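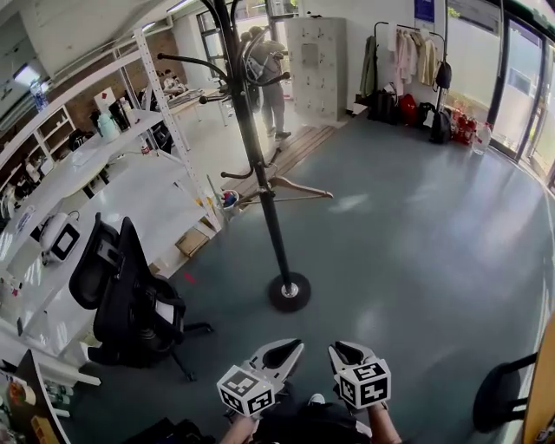 Lucía Arroyo escribió:
> Yo quitaría lo de los marcadores de la guía. Si los cubos van bien pegados a la pinza no se mueven, y pedirle a la gente que los revise antes de cada sesión es perder media mañana. Lo de despejar el suelo sí lo dejaría, aunque tampoco hace falta ponerse tan estrictos con las sillas.

Hola a todos:

Lucía, te entiendo, pero ahí no te sigo (¡y mira que suelo darte la razón!). En julio, en Purano, tuvimos una tanda entera con un cubo girado un pelín y nos enteramos cuando ya estaba todo subido. Unas 1.000 demostraciones, y hubo que repasarlas a mano. Mirar los dos cubos lleva 60 segundos, los he cronometrado porque sabía que me lo ibais a discutir :-)

Mi propuesta para el punto 3 quedaría así:

"Antes de empezar, comprobar que los cubos están firmes y que sus caras se ven limpias. Abrir y cerrar cada pinza hasta el tope. Si un cubo se ha despegado, parar y recalibrar; no se vuelve a pegar a ojo."

Lo de las sillas: con tareas de mesa me da igual, pero en cuanto metemos el perchero la cosa cambia. Vas mirando la percha, con las dos manos ocupadas, y las ruedas de una silla de oficina quedan justo donde pones el pie. Yo pediría sillas fuera del recorrido y ya está, sin medir distancias ni pintar rayas en el suelo como quería Sarmiento. Y la base del perchero, siempre apoyada del todo antes de tirar de nada.

Otra cosa que no está en el borrador y creo que debería: la gente que pasa por detrás. En Tallham avisan a toda la sala y piden permiso antes de grabar, aunque solo se te vea de espaldas y a lo lejos. Me parece lo mínimo. Auður Fogh tenía un texto cortito para eso, ¿lo puedes reenviar, Auður? El que yo guardo es de la época de Zodura y está desfasadísimo.

Si nadie pone pegas meto los cambios en el borrador esta semana y lo vuelvo a mandar a la lista. Ah, y sigue pendiente decidir si decimos "pinza" o "garra", que en la página 2 salen las dos.

Un abrazo,
Nuria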